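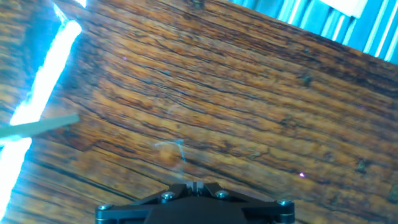

According to Lâm Lâm, the cell ought to have gone onto a fixed service interval long before the autumn, and the new schedule should be judged on whether the wrist camera holds its calibration through a full working month.

The remark was made at the close of a maintenance review of the Gwynne cell, the single-arm handling station operated by Zonau at its Hustum workshop. The review was opened in October, after the arm began to report small position errors when returning to its home point above the table.

Home News Workshops Notices Contact

Technicians removed the gripper, cleaned the mounting face and refitted the unit with new screws. The wrist camera was then calibrated again from the beginning. Under the revised procedure, the arm is moved through a set of fixed poses over the work surface, and the results are compared with those kept from the original installation. The cell had completed 693 hours of operation when the work began. It will now be serviced every 548 hours.

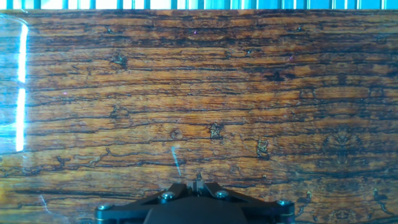 Screw tightness is to be checked at the start of each service, before power is restored to the gripper. The camera view is then reviewed for glare, and the lighting is adjusted if reflections from the table interfere with the software's reading of the surface. Osian Watkins, who signed the review, wrote that lighting had been treated as a matter of convenience in the past and would in future be recorded with the other settings.

The table will remain in use. A proposal to replace it with a matte surface was considered and deferred until the next budget period. Spare gripper parts will be held on site, and five members of the workshop staff will be trained to carry out the full procedure.

Questions regarding access to the cell during service periods should be directed to Saskia Mudgway at the Hustum office.

Last updated: 2021-12-15

Related items
Indus controller update: notice to operators
Hustum workshop revises access hours
Wrist camera calibration: procedure now available
Zonau names Idris Bowen to safety post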